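2023年10月2日

# Drekent 小店：手工线束图集

大家好，欢迎来看我的图集。我是外国人，中文是后来学的，如果有的句子读起来奇怪，请您原谅，也欢迎写信告诉我。我在一个小工作间里做线束，主要给模型、小灯和修理旧设备的朋友使用。这个页面本来只打算放图和很短的说明，后来收到很多来信，问的问题差不多，所以我把回答也写在这里，结果字越来越多。

## 我做什么样的线束

我做的多数是小件。一条线束里常常有两种线：粗一点的用来供电，细一点的用来传信号。供电的线我习惯用红色和黑色，信号线用别的颜色。颜色没有法律规定，至少在我做的这类小东西上没有，但是客人拿到以后不看图纸也能猜对一大半，这对我很重要。

信号线如果是两根一组，我会把它们绞在一起。绞的时候要慢，每一圈的长度尽量一样。开始学的时候，我绞出来的线一段紧、一段松，放在桌上自己会转起来，很难看。后来我把一端夹住，另一端用手钻低速转，再用手指顺着捋一遍，才算比较满意。现在短的线我还是用手绞，长的才用手钻。

## 关于线头

剥线是我返工最多的一步。剥得太长，露出来的导体容易碰到旁边的东西；剥得太短，插进端子以后压不牢。我自己的做法是先在废线上试一次，确认刀口没有伤到铜丝，再剥正式的线。如果看见有一根细丝断了，我就把这一段剪掉重新来。所以下料的时候，我总是给每根线多留一点。

客人可以选择三种线头：只剥皮、剥皮以后上锡、或者压好端子。自己有焊台的客人多数选第一种或者第二种。请在订单里写清楚，如果没有写，我会先来信问，不会自己决定。 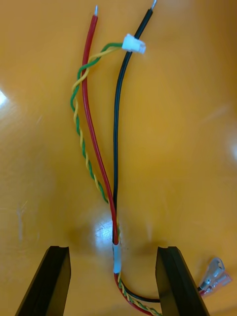
颜色的搭配我试过很多。绿色和黄色绞在一起，我个人最喜欢，一圈绿一圈黄，像糖果的包装。蓝色和白色也好看，可是白色的皮容易脏，手上有一点助焊剂就留下印子。灰色和紫色有一位客人订过，他说他的设备里别的颜色都用完了。我没有那么多颜色的库存，特别的颜色需要等 Viveck 那边到货，通常要等两个星期。

## 白色小插头

来信里问得最多的就是插头。“能不能换成我手上的那一种？”可以，但是请您先量两个尺寸：相邻两个孔的中心距离，还有整个外壳的宽度。只发一张照片给我，我很难判断，因为很多白色的小插头长得非常像，距离只差半毫米就插不进去。我自己就买错过一次，一整包，到现在还在抽屉里，有需要的朋友可以来信，我送给您，只收邮费。

插端子进外壳的时候，要听到很小的“咔”一声。没有听到，就轻轻往回拉一下。能拉出来的，说明小卡片没有弹开，用针尖挑一下再插。请不要用力硬推，外壳的塑料不厚，推裂了就只能换新的。

插头的方向也请注意。同一个插头，从正面看和从接线的一面看，左右是反的。我的图纸全部从接线的一面画，右下角有一个小字母 W 表示这个意思。以前没有写这个字母，有一条线束因此做反了，是我的责任，我重新做了一条寄过去。

## 长度和数字

我的图纸上长度单位都是毫米。常备的长度有三种：179、288 和 381。为什么是这样奇怪的数字？最开始是为 Brullel 的一款小灯箱做的，那个灯箱里面的走线就是这三个距离。后来别的客人也觉得合用，我就没有改成整数。最长我可以做到 1000，再长的话，我的桌子放不下，测量也不准，请找别的师傅。

长度从外壳的后面量到线皮的末端，不包括露出来的导体。绞线的长度按照绞完以后计算。绞线会变短，这一点新手常常忘记，我也忘记过不止一次。

## 桌面和工具

有一位朋友问我为什么喜欢在光滑的桌面上工作。其实理由很普通：剪下来的细铜丝容易看见，也容易擦掉。布面的垫子虽然舒服，铜丝会钻进去，过几天扎在手上。缺点是灯光会反射，眼睛累，所以检查线头的时候我把台灯转到旁边。

工具不多。一把剥线钳，一把斜口钳，一把压线钳，一支尺，还有一个旧的万用表。压线钳是 Erdem 修理铺转让给我的，手柄上的胶皮换过一次。每条线束寄出以前，我都用万用表一根一根测通断，再测相邻的线之间有没有短路。测的时候我会轻轻弯一弯线，有的坏点只有弯的时候才出现。

## 收到以后

请不要把线束折成很小的角放进盒子，绕成一个松的圈就可以。绞线如果散开了一点，用手顺着原来的方向再捻几下。扎带我不放太多，因为每个人的盒子里走线不一样，您装好以后自己再扎比较方便。第一次通电之前，请再核对一次正负极。

想订购的朋友，来信时请写：长度、颜色、线头的处理、插头的尺寸、数量。画一张草图最好，手画的也可以，我看得懂。十月的订单我按照来信的顺序做，做完一条寄一条，邮费按实际的收。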